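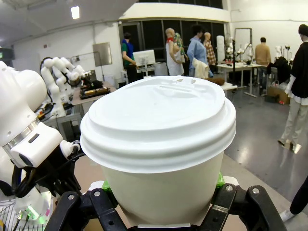

Simstead Walking Club | Members' Newsletter | Jun 15, 2025

Coffee Stops, Wet Socks and the Pargate Loop

Hello walkers! Judit Kelemen asked me to write up the Pargate Loop while it was still fresh, and then very kindly gave me an extra week when I told her my notes had gone through the wash in my back pocket. So what follows is mostly from memory, plus whatever Joonas Väisänen wrote on the back of his map. If I've put the stile on the wrong side of the creek, please tell me at the next meeting and not by email (my inbox can't take any more about stiles).

We met in the gravel lot behind the old feed store at Pargate. It had rained overnight and the lot was one big puddle with cars in it, so we did the boot changing sitting in open trunks, which is how I came to leave one of my good gloves in Viera Danko's car. Viera, it's gray with a blue cuff. No rush, it's June.

Coffee first, of course. I know a few members feel we spend too long on this part. I am not one of them! I slept badly, I drove 50 minutes behind a hay wagon, and I was not going up any hill until I'd had something hot with a lid on it. The bakery at the bottom of the road opens at seven and the line was out the door by the time the last of us got there. They do a cinnamon bun as big as a hat. I bought two, meaning to save one for the top, and you can guess how that went.

The first stretch follows the creek north through the willows. It's flat and easy and everyone talks, so by the footbridge I had heard all about Elli Jääskeläinen's new shed, Joonas's knee, and the long fight over the parking at Clurkham. The creek was running high and brown. At the ford we had a choice: walk across on the stones, most of which were under water, or go back half a mile and use the road bridge. Five minutes of discussion. Then Nelli Mustonen simply walked across, boots and all, and stood on the other side waiting for us. Well, after that you can't really go by road, can you? I had wet socks for the rest of the day. I had dry ones in the car.

After the ford the path turns uphill and stays that way. The map says the top is 2,168 feet, and I felt every one of them, especially the ones near the end where the trail goes up through loose rock and you slide back a little with each step. Poles helped a lot here. I used to be rude about poles. I borrowed one of Judit's at the halfway gate and didn't give it back until the parking lot, so consider me converted, and if anyone has a pair they don't use I'd be glad to hear about it.

A word about the halfway gate, while I'm there. The latch is broken and it has to be lifted as you push. Please, please make sure it's closed behind you. The land on both sides belongs to the Tkachuk farm and they've been very good about letting us cross. There were young cattle in the upper field when we went through, curious but not pushy. We kept to the wall, the dogs were on short leads, and everybody got by without any fuss. If you're nervous about cattle there's a second path that goes around by the pines. It adds a bit of distance and it's muddier, but it's pretty in there and you come out at the same place.

And the top! We'd been in low cloud most of the way up and I had more or less given up on a view, and then just as we were unwrapping sandwiches the whole thing lifted and there was the valley, with the reservoir at one end and the church at Clurkham at the other. Elli swore she could see her shed. We stayed up there much longer than we'd planned. Joonas had carried up an entire fruit cake in a tin, cut in slices with paper between them, and I want it on record that this is the sort of member we should be recruiting. Viera had brought hard boiled eggs and a twist of salt. I had the wrapper from a cinnamon bun.

Coming down we took the east side, which I hadn't done before. It's longer but so much kinder on the legs, with grass most of the way, and the wild strawberries were out along the bank. Tiny things, you need a whole handful to taste anything. We lost Nelli for a bit at that point, but she was only back up the track with purple fingers, having found something better than strawberries that she wouldn't name or show us the location of. I have my suspicions and I'll be going back.

The last mile is on the lane and there's no shoulder, so walk single file facing the traffic, and wear something bright if it's dull weather. One van came around the bend faster than I liked. We've talked before about whether to finish through the orchard, and Judit is going to write to the owner and ask. I hope he says yes. The lane is my least favorite part of a very good walk.

A few bits and pieces before I go.

Lost and found: one child's sun hat, yellow, found on the footbridge. Also a steel water bottle with a dent in it, left on the wall at the top. Both are at my house. The glove you already know about.

Dues: still 70 dollars a household for the year, and still payable to Judit by check or in person. Several of you paid twice last year, and she'd like you to know she enjoyed it but had to give it back.

Cups and trash: the bin at the Pargate lot has been taken away, so whatever you carry in, carry home. A plastic grocery bag tied to your pack does the job nicely. If you have a travel mug, the bakery will fill it for you, just hand it over at the counter when you order and say how much room you want for milk.

Next walk: Clurkham Woods, which is shady and almost entirely level, with a pond halfway around and benches at the pond. It's a good one for anybody who's new or getting over something, and Joonas's knee has asked for it specially. Viera is leading. She's planning on a slow pace with plenty of stopping to look at birds, so bring binoculars if you've got them and borrow mine if you don't. Meet by the notice board at the usual time. Long pants, please, the ticks have been terrible in the tall grass this spring and Elli picked three off her dog after one trip.

Rides: if you need one, call me the evening before. I have room for three and a medium dog. I leave on time, more or less, and I do stop for coffee on the way.

Somebody asked me at the bottom whether we'd do the loop again in the fall, when the leaves turn. I'd love to. I'd want to go clockwise this time and get the steep part over with on the way down, though Nelli thinks that would be murder on the knees and she's probably right. Let me know what you think. And if you took any pictures from the top, send them to Judit, she's putting together the wall display for the library and so far she has four of my thumb.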